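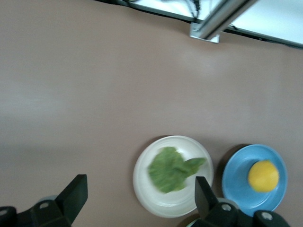

Lettuce on the white plate, lemon on the blue.

About Summont Table School

Welcome, and thank you for wandering over to this page! We are a small cooking and table-setting school on the second floor of the old Lenihan building, up one flight of stairs and through the green door (push hard, it sticks in damp weather). We teach grown-ups and teenagers to feed themselves and the people they like, and we start with plates.

People are sometimes surprised by that. They come in expecting knives and a hot stove on the first evening, and what they get is a table, some plates and one or two plain things to put on them. Lorena Navarrete, who started the school with her sister-in-law Nélida Painemal, grew up in a house where the youngest child set out the food, and she has never really gotten over how much she liked the job. A leaf of lettuce on a white plate looks very green. A lemon on a blue plate seems to get yellower the longer you look at it. We let people move things around for a good long while, from the middle to the edge and back again, and swap the plates, and argue a little. By the time we get to salads (week two) and dressings (also week two, if the lemons hold out) everybody has opinions, and we love that.

How we got going

The first class was held in Nélida's dining room with 9 people and not enough chairs. When that got silly we moved to the back of Handell, the kitchen supply store on the corner, where we were allowed to use the demonstration counter after closing so long as we wiped it down and turned off the sign. We stayed there longer than we meant to. We took the lease on our own room on Aug 2, 2023, and opened that September with 22 students split over two evening groups, a secondhand refrigerator, and a set of dishes that didn't match then and doesn't match now.

About those dishes. We own 158 plates at last count, and people keep bringing us more. Some were wedding presents, some came out of a church hall, and a good many were bought one at a time by Ildikó Simon, who teaches our Saving Leftovers course and cannot pass a thrift store. We keep the lighter colors on the low shelves where everyone can reach them, whites and creams to the left, blues next to them, and then the patterned ones, which get used mostly for cake. If you break one, please tell us and don't worry about it. There's a broom behind the door.

What we teach

Our main course is First Table, six evenings, beginning with plates and ending with a supper you cook and serve to one guest of your choosing. After that you can go on to Greens and Citrus, which Hwa-young Cho leads and which covers washing and storing lettuce, picking a good lemon, zest, juice, and what to do with the half you always find at the back of the fridge. Tadeo Núñez teaches Soup and Bread in the colder months. His class fills up first, so write early!

All of our courses are hands-on, and groups are kept small enough to fit around the tables. Aprons are on the hooks. Bring a container with a lid, you'll be taking things home.

Visiting

You're very welcome to come up and see the room before you sign up. Someone is usually in by midafternoon, and if the kettle is on you'll be offered tea. If we don't hear you knock, try the side bell, and give it a second ring.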